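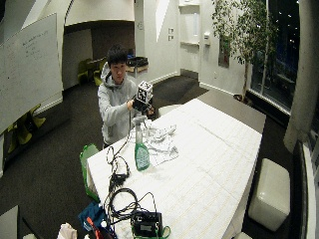 ## October, bench notes - marker cube and table prep

21:30. Long white table, Priledach room. Cube check before the next block of work.

Cube: small, white, black square markers on each face we look at. Held up at chest height with both hands, gloved hand under the base, bare hand steadying the side. Grip by edges and underside where possible. A thumb over a marker corner loses the whole face, and the log only says "not found", so it is easy to blame the lighting.

Glove: black, cable runs down toward the tabletop. Leave slack at the wrist. Last month's drift at Kaltcombe was traced to a cable pulled tight at full reach.

Table surface: white cover with the faint grid. Grid is for placing objects only, do not measure from it. Cover shifts when leaned on.

Cleaning: green spray bottle and the white cloth live on the table for now. Spray the cloth, never the cube. Printed faces smear if they get soaked, and gray smears read as a weak edge. Fold the cloth when done and move both off the grid before starting.

Cables: the black tangle at the near end needs sorting. Proposed order:

1. Unplug nothing until every run is labeled at both ends.
2. Coil the spare length and tie it.
3. Move the small connector box off the table if the leads allow it.

Bags: keep them off the table edge and out of the walkway, under the whiteboard is fine.

Settings for today: 1,000 samples per pose, 30 s rest between poses. Grader rejected 26 of 78 poses in the morning block, mostly steep angles. Repeat those first, with the cube turned slower - Sabatier script unchanged, same thresholds.

Open: reprint the cube faces on matte stock. Check remaining label sheets.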